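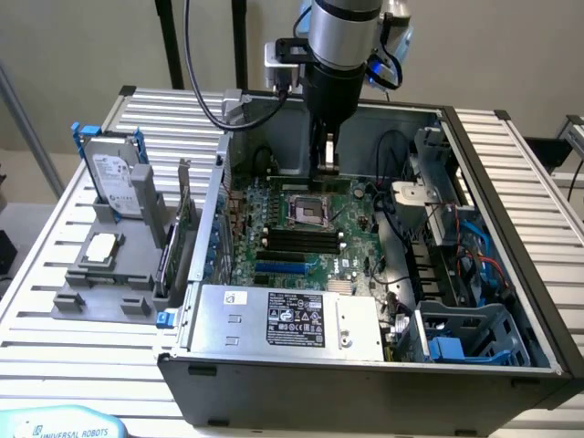
Ticket: Planning portal, objection letters missing from public file
Status: Open, waiting on supplier
Raised by: Daryna Panasiuk, planning support, Stoltdale
Opened: Thursday, February 18, 2021

Problem
Objections sent in on the Rullby Lane enforcement appeal are not showing on the public page. The case officer can see them in Fornis. Members of the public get "No documents found" under the Representations tab. The appellant's solicitor, Nechyporuk, has written to ask why the file looks empty and wants a reply before the hearing bundle is agreed.

What should happen
Letters are redacted, marked as public and appear overnight. Other cases from the same week are fine.

Checked so far
Opened the page in two browsers, signed out. Same result in both.
Confirmed 14 letters on the case, all redacted and all marked public.
Unmarked one letter, saved, marked it again, waited for the overnight run. No change.
Legal confirm there is no court order or direction restricting the file.

Update from applications support
The original notice was withdrawn in December and reissued with a new reference. The letters were moved across to the new case by hand. In Fornis they sit under the new reference, but the publishing job still reads the old one, and the old case is closed to the public. The job log says "parent not published, skipped" for each letter.

Tried relinking from the admin screen. It times out. The old case has almost 2,000 history entries and the screen tries to load all of them. Passed to the supplier as priority 2.

Workaround
Daryna has added the redacted letters to the new case as fresh uploads, with the date received typed in by hand. They came through on the next run. Please do not delete the first copies, legal want them kept as they are until the appeal is decided.

Reply sent to Nechyporuk with a list of the letters and the dates received. They have asked for written confirmation that the deadline for comments on the file will be extended. That is for legal to answer and has been forwarded to them.

Still to do
Supplier to relink the first copies or give us a script.
Check whether other reissued notices have the same fault. Daryna has found one so far, no letters on it.
Remove the duplicate uploads once legal agree.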